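How a Computer Remembers Things

A computer has to keep track of a lot of information. It keeps track of your homework, the game you are playing, the position of the mouse pointer and the time of day. All of this is held in memory. A computer has more than one kind of memory, and each kind does a different job. This page explains the main kinds and how they work together.

Words to know

Bit: the smallest piece of information a computer can hold. A bit is either 0 or 1.
Byte: a group of eight bits. One byte is enough to hold one letter of the English alphabet.
Processor: the part of the computer that follows instructions.
Program: a list of instructions for the processor.

Working memory

Working memory is usually called RAM, which stands for random access memory. "Random access" means that the processor can go straight to any place in the memory without passing through all the places before it. Compare a book and a long roll of paper. In the book you can open page 70 directly. On the roll you have to unroll everything that comes first.

Each place in RAM has a number, called an address. When the processor needs something, it sends out the address and the memory sends back what is held there. This takes far less time than a blink.

Most RAM loses its contents when the power is turned off. Inside the chips there are very small parts that hold an electric charge. The charge leaks away, so the computer has to refill it many times every second. With no power there is no refilling, and the information is gone. This is why a story you have typed but not saved can disappear when the power goes out.

Storage

Storage keeps information when the power is off. Your photos, your programs and your saved games are all in storage. There are two common types.

A hard disk drive has round, flat plates inside that spin very fast. A small arm moves across each plate and reads tiny magnetic spots. Because parts have to move, the drive needs a moment to reach the right spot.

A solid-state drive, or SSD, has no moving parts. It traps electric charge in chips in such a way that the charge stays put for a long time. An SSD is faster than a hard disk drive, makes no noise, and is less likely to be damaged by a bump. For the same amount of space, it often costs more.

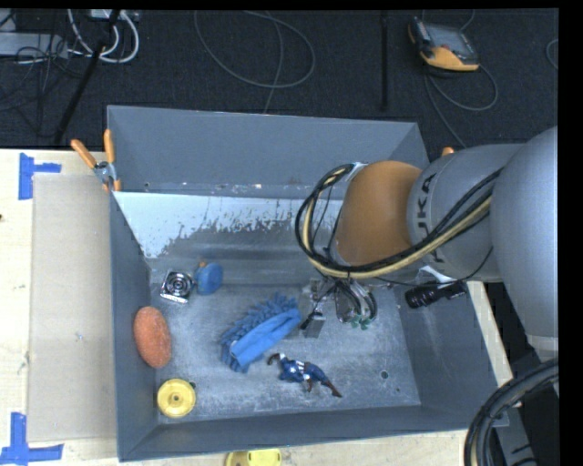
What happens when you open a program

Suppose you want to use a drawing program called Flitby. The steps are as follows.

1. You click on the Flitby icon.
2. The processor looks up where Flitby is kept in storage.
3. The instructions it needs are copied from storage into RAM.
4. The processor reads the instructions from RAM and carries them out.
5. Flitby appears on the screen.

The copy in storage is not removed. When you close Flitby, its space in RAM is marked as free and other programs can use it. Your drawing stays only if you saved it, or if the program saved it for you.

Why a computer slows down

RAM has a fixed size. If you open 30 browser tabs and a large game at the same time, there may not be enough room for everything. The computer then moves some of the information out of RAM and into storage, and brings it back when it is needed. Storage is slower than RAM – even an SSD is slower – so you have to wait. Closing programs you are not using frees some of the space.

The smallest and fastest memory

There is one more kind, called cache (say it like "cash"). It sits inside the processor. It holds copies of the information the processor has used most recently, because that information is likely to be needed again soon. Cache is much smaller than RAM and much faster.

Try it on paper

You need a pencil, a sheet of paper, a table and a bookshelf. Write down 20 questions that can be answered from books on the shelf.

First, walk to the shelf for each question, find the answer, put the book back and return to the table. Have someone time you. Then bring 3 of the most useful books to the table and do it again, walking to the shelf only when none of the 3 will help.

The shelf is storage and the table is RAM. If your table is small, you will have to return a book before you can fetch another. Write down both times and work out the difference.

Check the memory in your own computer

Ask an adult to help you open the system settings and look for a page called "About" or "System". The amount of RAM is given in gigabytes, written GB. One gigabyte is roughly a billion bytes. Storage is listed in gigabytes too, and is normally the larger number.

Text by Kanini Shemweta for the Fliditz computer pages.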